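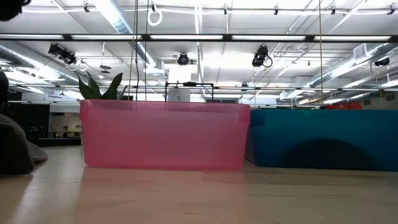 Subtitles go late in episode 4 of *Mitwood* and stay late to the end, and the speaker color for Agnes is gone too. I'm filing both in one ticket because they showed up in the same upload and I have a hunch they're related (feel free to split them!). Everything before the boathouse is perfect. After it, every line lands a beat behind the actor's mouth, which is murder on a show where half the fun is people interrupting each other. On the color: Agnes is supposed to be in a soft, see-through pink. Think of the storage bin on the table there, the way the light coming through turns everything behind it into a kind of muted pink. That's her exactly. What I get in the player is flat white, the same as everybody else.

**Product:** Prondis subtitle editor, exporting to the Stollari player
**Opened by:** Gunhild Østergaard
**Assigned to:** Hrefna Kirkegaard
**Priority:** normal (but please, before the finale in July)
**Status:** resolved, see last entries

## Steps to reproduce

1. Open the project `mitwood_ep04` in Prondis.
2. Export with the default Stollari preset.
3. Upload to the episode page and play from the beginning with English subtitles on.
4. Watch through the boathouse argument and keep going.

**Expected:** lines appear when people start talking, Agnes in pink.

**What happens:** timing is right up to the boathouse, then late for the rest of the episode. Agnes is white from her very first line.

Already tried: a different browser, my tablet, logging out and in, re-exporting, re-exporting again with my fingers crossed. Same every time. Episodes 1 through 3 play fine with the same preset, and I rewatched all of 3 to be sure. No hardship, it's the one with the wedding.

## Log

**9:10 a.m., Hrefna**

Hi Gunhild! Thanks for such a clear write-up. I can see both problems on my end. Could you tell me whether the delay grows as the episode goes on, or stays the same size? A growing delay usually means a frame rate mismatch. A steady one usually means something got inserted or removed in the video.

Also, please attach the project file itself and not just the export.

**9:45 a.m., Gunhild**

Project attached. I checked four spots: the line right after the boathouse, the phone call, the dinner at the Lauritsen house, and the last line before the credits. It's the same delay in all of them, as near as I can measure by stepping through. I get 600 milliseconds each time.

And oh, that dinner. If you haven't seen it, you're in for a treat. Nobody at the table says what they mean, and old Mrs. Lauritsen gets the whole room to go quiet by asking for the salt. With the subtitles late you read her line after everyone has already reacted to it. You can imagine!

**10:20 a.m., Hrefna**

Steady 600 ms, got it, that rules out frame rate. I'm going to find the exact cue where it starts.

(I haven't seen it. I'm watching with the sound off and jumping around, so I now know that somebody falls in a lake and have no idea why.)

**10:55 a.m., Hrefna**

Found it. Cue 158 is on time, cue 159 is late, and so is everything behind it. Cue 159 is the first line after the cut from the boathouse to the road.

I compared the video Prondis has loaded against the one on the Stollari page. They're different files. Your working copy has a slightly longer fade to black at that cut. The published one has the fade trimmed, and the missing piece is 600 ms long. So your timings are right for the video you worked from, and the page is playing a newer one.

Do you know when the video was replaced?

**11:15 a.m., Gunhild**

Aha!! No, I didn't know it had been. I do our English subtitles from the preview copies, and those come in before the final edit. I've just looked through my mail and there's a note that a "minor picture update" was made to episode 4. I read it and thought color grading. My mistake, though I'd love it if those notes said whether the running time changed.

I'm thrilled it's only one cut. I had visions of redoing the whole thing by hand.

**11:30 a.m., Hrefna**

You won't have to. Do this:

1. Save a copy of the project under a new name.
2. Replace the linked video: *Project > Source video > Replace*. Choose the final version, and say no when it offers to re-time automatically.
3. Click cue 159 in the list.
4. Use *Select > From here to end*.
5. Open *Timing > Shift* and enter `-600` in the milliseconds box. The minus sign matters.
6. Play across the cut and check that cue 158 clears before 159 comes up.

Don't use *Shift all*. It moves the first part too.

**12:40 p.m., Gunhild**

Done, and it's lovely. The salt line lands right on her lips. I watched the dinner three times and only the first was for testing.

One small thing at step 6: cues 158 and 159 overlap now. 158 used to hang over the fade a little so people had time to read it, and the fade it was hanging over is shorter. Prondis put a red bar next to both. Do I shorten 158 or let 159 start later?

**12:55 p.m., Hrefna**

Shorten 158. Viewers forgive a line that leaves a little early much more easily than one that shows up after the mouth has moved. What does it say?

**1:00 p.m., Gunhild**

It's "Then you can tell your brother I was never here." I've cut it to "Tell your brother I was never here." Reads faster, loses nothing, and I think I like it better. The red bars are gone.

**1:35 p.m., Hrefna**

That's a good cut. On to the color, and this one is separate from the timing after all.

Your project has a style called `Agnes` with the pink set and the opacity turned down. The export has the style name on her cues but no definition for it in the header, so the player falls back to white. In episodes 1 through 3 the definition is there. I exported all of them with the same preset to compare.

In episode 4 the style has a space after the name. It's `Agnes ` in the style list and `Agnes` on the cues. Prondis matches them fine inside the editor, so you see pink while you work. The exporter is stricter and throws out any style it thinks is unused.

**1:50 p.m., Gunhild**

A space! I typed that style in fresh for this episode, too, because I wanted to try a paler version and didn't want to touch the old one. So that's where it came from.

I renamed it without the space and exported again. She's pink! Properly pink, and you can see the picture through the letters a little, which I was so hoping for. The director of photography on this show loves putting faces low in the shot, and solid lettering covers their chins.

**2:05 p.m., Hrefna**

Great. Could you check her on something bright? Partly transparent text can vanish against snow or a white wall, and the player's outline is thin by default.

**2:30 p.m., Gunhild**

Good thing you asked. She's fine in the boathouse, fine at the dinner, fine in the car. In the hospital corridor she's hard to read, just the one scene. I bumped the outline up a step for the `Agnes` style and now she holds up there too. It looks a touch heavier in the dark scenes but I can live with that, and I'd choose readable over pretty.

I also showed it to my sister, who doesn't care about any of this and has been watching along since the first episode. She read every line in the corridor without squinting and then asked me to stop pausing.

**2:50 p.m., Hrefna**

I've put your corrected file on the episode page. Please clear the player cache before you judge it: gear icon, *Playback*, *Clear stored subtitles*. Otherwise you may be shown the old file.

Notes from our side:

- The trailing space is a bug and I've reported it to the Prondis developers with your project attached. The exporter should warn before dropping a style.
- I've asked for the running time to be included in picture update notes. No promise on when.
- *Mitwood* has 12 episodes, and I checked the preview lengths against the final files for those already delivered. Episode 4 is the only one that differs.

**3:25 p.m., Gunhild**

Cleared, reloaded, watched start to finish on the public page. Timing good all the way through, Agnes pink all the way through, corridor readable. Thank you so much, this was a real pleasure! I was ready for a week of this.

For anyone who lands here with the same thing: check whether the delay is steady first. I wasted my whole evening trying frame rates before I opened the ticket, and one look at four spots would have told me.

Two questions while I have you. Can I save the paler Agnes as a preset so I never type that name again? And is there a way to have Prondis tell me when the linked video and the published one differ?

**3:40 p.m., Hrefna**

Yes to the first: right-click the style, *Save to library*, then pull it in from the library in each new episode. It keeps the outline setting too.

No to the second at the moment. You can compare the lengths by hand in *Project > Source video > Info*. I've added it to the feature list with a link to this ticket.

Marking as resolved. Reply here if it comes back and it'll reopen by itself.

**3:45 p.m., Gunhild**

Saved to the library. And Hrefna, start with episode 1, sound on. The lake makes sense by the end of 2.

**8:15 p.m., Hrefna**

Started it. I'm on the wedding.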